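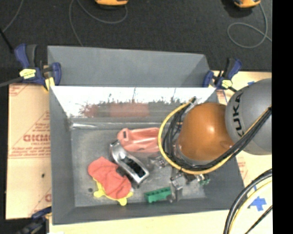
Pink things on the floor of the bin, and blurry pink in the shiny wall behind them.

Why is some metal like a mirror and some like fog?

By Denise Haslam
Reading time: 3 minutes

We use cookies to remember your settings on this site. Accept / Manage choices

Look at the shiny wall inside the gray bin. The top part is bright white. Lower down there are dark, jagged streaks and patches of reddish pink. Those patches are reflections of the things lying in front of the wall, but they are so blurry that you could not tell what the things were if you had only the wall to look at.

A bathroom mirror would show them clearly. So why doesn't the wall?

How you see anything at all

Light comes from a lamp or from the sun. It travels in straight lines until it hits something. Then some of the light is soaked up and some bounces off. When the bouncing light goes into your eye, you see the thing it bounced off.

White light is a mix of colors. A pink plastic toy soaks up some of the green and blue light and sends back most of the red, along with a bit of everything else. That mix looks pink to us. A gray bin soaks up a share of every color, so the light coming back has no strong color of its own.

Light moves in waves, and scientists measure the waves to tell the colors apart. Deep red light has waves 700 nanometers long. A nanometer is very tiny. You could fit more than a thousand of those red waves side by side in one millimeter, the smallest mark on a metric ruler.

Smooth and not so smooth

Throw a ball at a flat wall and you can guess where it will go. Throw it at a pile of rocks and it could go anywhere. Light does the same.

When light hits a very smooth surface, all the rays bounce off in a neat pattern. The rays from the top of your head stay above the rays from your chin. Your eye gets them in the right order and you see a face. Scientists call this a specular reflection, which comes from a Latin word for mirror.

When light hits a rough surface, the rays scatter in every direction and the pattern is lost. You see the surface itself, with no picture in it. This is a diffuse reflection. Paper does this. So does a wall painted with matte paint, and so does the tall matte gray panel behind the bin.

A lot of surfaces are in between. They are smooth enough to send back patches of light and color, and uneven enough to smear them. The wall in the bin is one of these. You get the pink, but you lose the edges.

Bends matter too

A surface can be polished and still give a funny picture if it is not flat. Look at the back of a spoon. Your nose gets huge and your ears shrink. Small dents and bends in a shiny sheet do this in lots of little places, and the reflection comes out wavy or broken up.

Corners can be extra bright. If there is a fold, part of the metal may be tilted at just the right angle to send lamp light to your eye. There is a silvery line like that at the left end of the bin wall, along the crease at the bottom.

Can plastic shine?

Yes. People often say metal is shiny and plastic is dull, but it depends on the surface. The salmon-pink plastic piece near the wall has a smooth hollow in the middle that shines. The long silver piece lying over part of it is metallic. The two look very different, even though both send light back.

Plastic reflects a little of the light right at its surface, and that part stays the color of the lamp. That is why a bright spot on a pink plastic cup usually looks white. The rest of the light goes a short way in and comes out pink.

Try it at home

You need 2 things: a sheet of kitchen foil and a bright toy.

Tear off a piece of foil as long as your arm and lay it flat, shiny side up. Stand the toy on it and look at the reflection. Now scrunch the foil into a loose ball, open it out again, and put the toy back. The color is still there, but the shape is gone.

Do it with paper next. Move the toy very close to the page - almost touching - and shine a flashlight on it. With a strong color, you may see a faint glow on the paper.

Words to know

Reflection: light bouncing off a surface.
Matte: dull, with hardly any shine.
Diffuse: spread out in many directions.
Nanometer: one millionth of a millimeter.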